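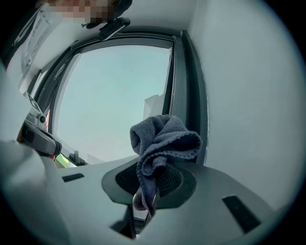

Flora Baxter wrote in to say that my December post on public comment periods skipped the part that matters, namely what happens to a comment once it has been handed in. She is right, and I have spent part of the month reading the docket for the Savolainen rezoning to find out.

The docket holds 244 written comments. Of these, 68 use the same form letter, with the name changed and in a few cases the name left blank. City staff grouped the form letters into a single line of the summary table. The line reads "opposed, traffic." That is all the council members received on those letters unless they opened the attachment.

The attachment is a scanned PDF with no searchable text. I read it in two sittings.

The petition against the rezoning, with almost 3,000 signatures, got its own line and a cover memo. It was presented by the Stilero Tenants Union, which also had people on the sidewalk outside the hearing with drums and a large cardboard key. The key was on the local news. The memo was not, although the memo is the document that set out the relocation terms the tenants were asking for.

I don't hold the key against them. A council member quoted the memo from the dais, and I doubt she would have had it open in front of her without the noise outside.

What I would change if I were organizing the next one:

Letters that cite a section number of the draft were answered one at a time. There were 13 of them, and every one has a staff response in the right-hand column. Some of the responses are weak, but they are on the record and can be used in an appeal.

Letters sent after the staff report was published went into a supplemental packet, which was posted the evening before the vote. Send early.

Spoken comment was cut from three minutes to one when the sign-up sheet got long. Write the one-minute version first.

Flora also asked whether the Nastari site will go through the same process. The notice lists a first hearing on Thu 18 January, same room, and the draft is already up on the planning page — look for section 4, on demolition permits. I have comments on that section and will post them when they are filed.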